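3.2 Small items in household and office waste

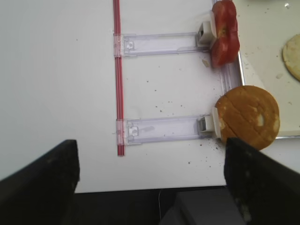
Small plastic items are treated poorly by most sorting guidance. Residents in both study towns were given a printed leaflet that listed bottles, tubs, trays and film, and left everything else to a line reading "other plastics - see website". Sepúlveda and Acuña found in an earlier pilot at Lamanport that this line was read by very few people, and that those who did read it rarely went on to the website. The present section looks at what happened to the items the leaflet did not name.

Figure 3. Clear plastic slider arms on a red plastic rod, with red tomato slices beside them on a white tabletop.

We collected bags from 605 addresses, split between Lamanport and Detstead. Collection took place on the normal round, so that residents would not change their habits for our benefit. Each bag was opened at the Gallagher depot and its contents were sorted by hand into 13 classes. The classes follow those used by the depot itself, with one change: we divided "mixed rigid" into stationery, kitchen fittings and unknown. Without that division almost all of the items of interest here would have fallen into a single heap.

In total 3316 small rigid items were recorded. An item counted as small if it passed through the first screen at the depot. Caps and lids still attached to a bottle were left out, as they travel with the bottle and are dealt with in Section 3.1.

Stationery was the class most often placed in the wrong bin. Folders, binding strips and clips tended to go in with paper, usually still holding the sheets they had been used for. This matters for the paper mill more than for the plastics line. Staff at the depot told us that a binding strip hidden in a stack of paper is seldom spotted by eye, and that one is enough to have a bale marked down if it is found during inspection.

Kitchen fittings showed a different pattern. Most were placed in general waste, and residents we spoke to gave food residue as the reason. Several said they would have recycled the same piece if it had come from another room. The leaflet asked for items to be "clean and empty", and people took this to rule out anything that had touched food, even when a quick rinse would have been enough. In Detstead the wording had been changed in December to "rinsed", and the items from that town were more often in the correct bin. We cannot say how much of the difference is due to the wording, as Detstead also has larger bins.

The unknown class needs some care. It holds parts that had come away from a larger product and could not be matched to it. Two sorters worked on each bag and were asked to agree before an item was put in this class. Where they did not agree, the item went to Acuña for a decision. The class remains larger than we would like - more than 400 items - and it is likely that some of these were stationery.

Mixed materials were recorded separately. Many fittings join a clear part to a coloured part, and the two may be different polymers. The Kumora hand scanner used at the depot gives one reading for each pass, so an item with two parts had to be scanned twice. Where the readings differed, both were kept and the item was entered under the heavier part. Dark items gave no reading at all and were entered by eye.

Weights are given in Table 4. They were taken after a day of air drying on open racks, and no correction was made for labels or glue.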